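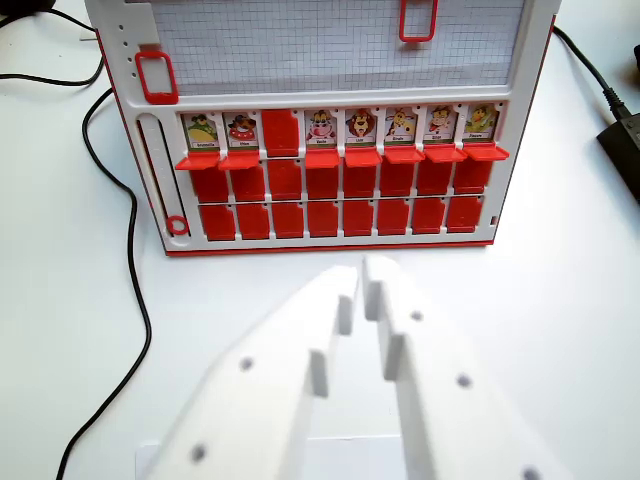 The road into Zirkach climbs for so long that you start to wonder if you missed the town, and then the trees open up and there it is, all slate roofs and woodsmoke, 941 meters above the sea. I came for two nights and stayed for six. Blame the rain, which came in sideways from the ridge on my first afternoon, and blame the tearooms, which are the best places to be rained on that I have ever found!

Every tearoom in the valley keeps a shelf of games. It's an old habit from the years when the pass closed for weeks and travelers had to be kept from quarreling. You order a pot, you get a slice of something with plums in it, and you take down whatever you like. The boxes have been taped and retaped, the rules are in three languages (sometimes none of them yours), and if you sit alone for more than ten minutes, someone will ask if you'd like to play.

I lost at checkers to a girl who could barely see over the table. I lost at dominoes to her grandmother. In Vudach, the next village down, I finally won a card game I still don't understand, and the whole back room clapped – I think out of pity.

Vudach is worth the trip even on a dry day. The path from Zirkach follows the stream through beech woods and takes a slow morning if you stop for the footbridges, and you should stop for the footbridges. There were 178 people living there when I visited, according to the board by the church, and I must have shaken hands with half of them by evening. The bakery opens early and sells out early. Ask for the rye with caraway and eat it while you walk.

July is the busy month, when the hay is cut and the families who moved away come back for the long weekend of music. Beds are hard to find then, so try Rinmont, down where the valley widens, and take the morning bus up. It's a rattly ride with great views on the left side, and the driver stops for anyone who waves.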